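Inspection date: October 16, 2022
Area: Variso, upstairs sorting room, table 2708
Inspected by: Karla Zavala
Reviewed by: Gerardo Panganiban
Previous inspection: September, by Brock Cloutier

Marks used: **OK** – meets the requirement. **C** – acceptable with comment. **F** – fix before the next inspection. **N/A** – does not apply.

Scope is the sorting table, its covering, the tinted divided box 2759, the floor on the working side, and the approach from the door. The wall shelving and the stock cupboard are on a separate sheet held by Rowena Bañez.

## 1. Table 2708

| No. | Check | Mark |
|---|---|---|
| 1.1 | Table does not rock when pressed at each corner | C |
| 1.2 | Leg fasteners tight | OK |
| 1.3 | Exposed wood free of splinters and raised grain | OK |
| 1.4 | Table edge free of tape residue | F |
| 1.5 | Load label present and legible | OK |
| 1.6 | Underside clear, nothing stored on the stretcher | OK |

**1.1** Slight movement at the corner nearest the window. The leveling foot had backed out by less than one turn. Reset by hand and rechecked with no movement. Brock noted the same foot in September. If it has moved again at the next inspection, fit a locknut and close the item.

**1.4** Residue on the underside of the front edge where the old covering was taped. It picks up lint and catches sleeves. Remove with a plastic scraper and a damp cloth. No solvent on this table.

**1.5** Label reads 100 lb, evenly distributed. Normal working load is far below this. The label is not a rating for a person standing on the table, and the step stool stays in the room for anything overhead.

## 2. Table covering

| No. | Check | Mark |
|---|---|---|
| 2.1 | Covering lies flat over the working area | OK |
| 2.2 | Seams closed, no lifted edges at the seams | C |
| 2.3 | Far edge straight, wood strip left exposed | OK |
| 2.4 | Covering stays put when a box is slid across it | OK |
| 2.5 | Clean, no grit under the covering | F |
| 2.6 | Spare covering in stock | OK |

The covering is the pale Katsaros type and was changed after the September inspection. Seams are acceptable if a box can be slid over them in both directions without a catch. Check with the box empty and then with the normal contents.

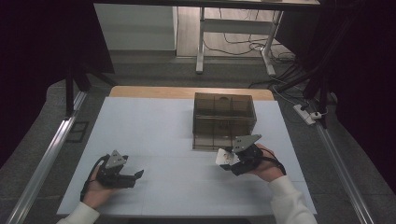
*Items 2.2 and 2.3. Covering on the wood tabletop, lidded box toward the back half of the table.*

**2.2** One seam on the working side has a faint ridge. A loaded box passes over it, but a single sheet of card placed flat will stop against it. Press down and look again in a week. Do not put tape on top of the seam. Tape makes a second ridge and leaves the residue described in 1.4.

**2.3** The covering is meant to stop short on the far side. The bare wood gives a reference line for setting boxes square and allows the covering to be lifted from the back without disturbing the front. Whoever fits the next one should keep this arrangement.

**2.5** Grit felt under the covering near the left end, confirmed by lifting the corner. Small amount, probably carried up on the packing material. Lift the covering completely, wipe the wood, let it dry and refit. Estimated time is 15 minutes for two people. One person can do it but the seams will not line up as well.

**2.6** Stock confirmed with Rowena. Spare covering is to be stored flat.

## 3. Divided box 2759

The box is the tall Rumer type in smoky brown with a loose lid. It is used at this table for small sorted pieces and is handled many times in a shift, so it is inspected with the table and not with the shelving.

| No. | Check | Mark |
|---|---|---|
| 3.1 | Outer walls free of cracks | OK |
| 3.2 | Corners free of chips | OK |
| 3.3 | Dividers seated, no sideways movement | C |
| 3.4 | Lid fits without force | OK |
| 3.5 | Lid can be lifted with one hand | OK |
| 3.6 | Top rim smooth to the touch | OK |
| 3.7 | Base flat, box does not spin or rock | OK |
| 3.8 | Inside surfaces clean | F |
| 3.9 | Front of box faces the working side | OK |

Procedure for 3.1 and 3.2: take the box to the window, empty, lid off. Turn it slowly. The tint hides fine cracks under the ceiling light, and a crack at the foot of a wall can be mistaken for the line of a divider. Run a fingernail across any line that is in doubt. A divider line on the far side of the wall cannot be felt from outside. A surface crack can.

**3.3** One vertical divider moves slightly when pushed with a finger. It returns to its position and does not come out of its slot. Acceptable for light pieces. Remedios Calimlim asked whether it could be glued. Answer from Gerardo is no, as the dividers have to come out for washing. If the movement becomes large enough for a piece to pass under the divider, replace the divider.

**3.4 and 3.5** Lid lifted and replaced repeatedly at the table. No binding. When the lid is off it goes flat on the covering behind the box, never leaned against the side. A leaned lid slides, and most of the rim chips recorded on these boxes have come from lids.

**3.8** Dust in the bottom corners of the lower compartments. Wash in lukewarm water with dish soap, rinse, and air dry upside down on a towel. No paper towels and no glass cleaner on the tinted plastic. Paper leaves hairlines that look like cracks at the next inspection and waste the inspector's time.

## 4. Position of the box on the table

| No. | Check | Mark |
|---|---|---|
| 4.1 | Box at least 100 mm from any table edge | OK |
| 4.2 | Box fully on the covering, not straddling the wood strip | OK |
| 4.3 | Box reachable without leaning across the table | OK |
| 4.4 | Hands can reach both front corners | OK |
| 4.5 | Nothing placed on the lid | C |

**4.1** Measured from the base of the box, not from the lid. The clearance applies on all sides and also while the box is being turned. Turning is where it is usually lost.

**4.5** A tally pad was on the lid on arrival. Moved to the side. The lid is not a shelf. 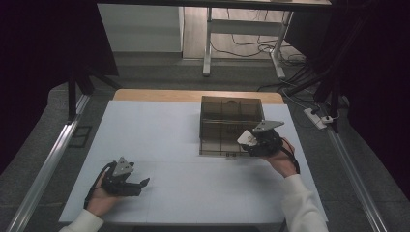 Orientation was added to this checklist at Brock's request, after a box was put back the wrong way around and the contents were logged in mirror order. Turning the box back takes seconds, and correcting the log took most of an afternoon. The front can be recognized by the two small dark squares set close together along the lower edge, and the rounded notch in the top edge belongs at the rear, near the middle of the wall. Check both before logging anything. Placement midway between the exposed wood and the front of the table is correct and meets 4.1 and 4.2 at the same time. Do not add arrows or stickers to the walls for this purpose. Adhesive on the tint has to be rubbed off, with the result described under 3.8.

## 5. Floor and approach

| No. | Check | Mark |
|---|---|---|
| 5.1 | Floor clean and dry on the working side | OK |
| 5.2 | No small pieces left on the floor | F |
| 5.3 | Walkway from the door clear at full width | OK |
| 5.4 | No cords across the walkway | OK |
| 5.5 | Chair stored under the side counter when not in use | C |
| 5.6 | Waste bin within reach and not overfilled | OK |

**5.1** Checked along the full length of the table. Floor had been mopped the previous evening and the sign had been put away. Mop water is to be plain or with the Fleno neutral cleaner at the marked dilution. The stronger product used in the loading area leaves a film that is slippery under soft soles.

**5.2** Pieces found under the table on the window side. Small light-colored pieces are hard to see against a pale surface when looking straight down. Crouch and look along the floor with a flashlight held low. Sweep toward the door, not toward the wall, as the gap under the baseboard heater will take anything pushed at it.

Pieces recovered from the floor go in the reject tray. They do not go back into the box, even if they appear clean. The log gets one line with the compartment they most likely came from. If the compartment cannot be determined, write "unknown" and do not guess.

**5.5** Chair was in the walkway on arrival but not blocking it. Put back during the inspection. Second time this comment has been made. 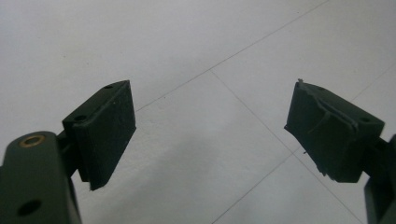 ## 6. Lighting and comfort

| No. | Check | Mark |
|---|---|---|
| 6.1 | Ceiling lights all working | OK |
| 6.2 | No glare from the covering at the normal working position | C |
| 6.3 | Window blind operates | OK |
| 6.4 | Table height suits the person working | OK |

**6.2** The pale covering is bright when the blind is fully open. Half closed is sufficient. Rowena reports that tired eyes have been mentioned more often since the covering was changed. The old one was darker. Ask Katsaros whether the same material is available in a gray before the next order.

**6.4** Checked with Remedios standing and seated. Standing height is acceptable. Seated, the top row of the box is harder to see into with the lid off, and the chair should be raised one step.

## 7. Items to close

| Item | Action | Assigned to |
|---|---|---|
| 1.4 | Remove tape residue from front edge | Brock |
| 2.5 | Lift covering, wipe wood, refit | Brock, Remedios |
| 3.8 | Wash box 2759 and dividers | Remedios |
| 5.2 | Low flashlight check at end of each shift | Everyone on the table |

Do 1.4 and 2.5 on the same visit, residue first, so that scrapings do not end up under the fresh surface. Box 2759 is out of use until dry. The substitute is on the lower shelf and has a different divider layout, so the compartment numbers in the log must be changed for that period and changed back afterward.

Fixes are to be initialed on the paper copy at the table, 100 percent closed before the next sheet is opened. Comments marked C carry over automatically.

K. Zavala

Reviewer's note: 3.3 to be looked at again when the dividers are out for washing. Measure the slot if the movement is still there. G.P.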